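5. Den Untergrund vorbereiten und die Farben kalibrieren

So, jetzt geht es ans Eingemachte. Wenn du bis hierher gekommen bist, läuft Takembridge auf deinem Rechner, und der Ordner mit den Rohbildern ist eingebunden (falls nicht: zurück zu Abschnitt 3, ich warte so lange). In diesem Abschnitt bringen wir dem Programm bei, wie deine Kamera Farben und vor allem helle Stellen sieht. Ich habe mich bei meinem ersten Katalog davor gedrückt und durfte dann 173 Aufnahmen noch einmal entwickeln – mach das bitte nicht nach!

Du brauchst dafür die Graukarte, das Profil »Rirnik neutral« (liegt im Ordner Vorlagen) und eine Kanne Tee.

1. Öffne in Takembridge das Menü Profile und wähle »Neues Kameraprofil«. Gib ihm einen Namen, den du in einem halben Jahr noch verstehst. Bei mir heißt eins »test2neu«, und ich habe keine Ahnung mehr, was das war.

2. Stell die Kamera auf ISO 400 und schalte den automatischen Weißabgleich aus. Bitte wirklich aus, die Einstellung »Auto (warm)« zählt auch als Automatik.

3. Fotografiere die Graukarte bei dem Licht, bei dem du später arbeitest. Sie muss das Bild nicht ganz füllen, die Mitte reicht.

4. Lade die Aufnahme über »Referenz einlesen« und klicke mit der Pipette auf das Grau. Die drei Farbwerte rücken dann zusammen. Liegen sie noch weiter als drei Punkte auseinander, klick einfach ein zweites Mal daneben.

Hinweis: Wer die ältere Ausgabe »Juška« benutzt, findet die Pipette unter Werkzeuge. Die Schritte bleiben dieselben.

Nun zu den Lichtern. Blankes Metall ist dafür ein dankbares Motiv, weil es fast alles spiegelt, was hell ist, und daneben oft gleich etwas Dunkles liegt. Such dir aus deinem Bestand eine solche Aufnahme heraus und öffne sie in der Lichteransicht.
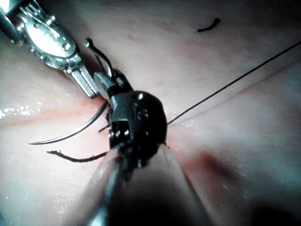
Abb. 5.2: Helle Glanzstellen auf Metall neben einem schwarzen Bauteil

5. Zieh den Regler »Lichter« langsam nach links, bis die Warnfarbe auf den Flächen verschwindet. Ganz kleine Glanzpunkte dürfen ruhig ausgefressen bleiben, sonst sieht das Metall hinterher aus wie Pappe.

6. Jetzt der Regler »Tiefen«. Ich gehe selten über 26, danach fängt es bei mir in den schwarzen Partien an zu rauschen.

7. Speichere mit »Als Profil sichern«. Mit »Sichern« allein landet die Änderung nur in diesem einen Bild!

Achtung: Die Schaltfläche »Auf alle anwenden« fragt nicht nach. Sie legt sofort los, und bei meinem Archiv mit 3.069 Bildern war der Rechner den ganzen Abend beschäftigt. Leg vorher eine Sicherung an oder probiere es mit einem kleinen Unterordner.

8. Wenn du drucken willst, wähle zum Schluss unter »Ausgabe« das Papier aus. Für mattes Papier nehme ich »Trorness 2« und hebe die Mitteltöne ein kleines bisschen an – auf dem Bildschirm wirkt das zu flau, auf Papier passt es.

Falls das Profil nach einem Neustart nicht in der Liste steht, hast du es vermutlich im Bilderordner abgelegt. Verschieb die Datei nach Vorlagen und klick auf »Liste auffrischen«. Weiter geht es in Abschnitt 6 mit den Schlagwörtern.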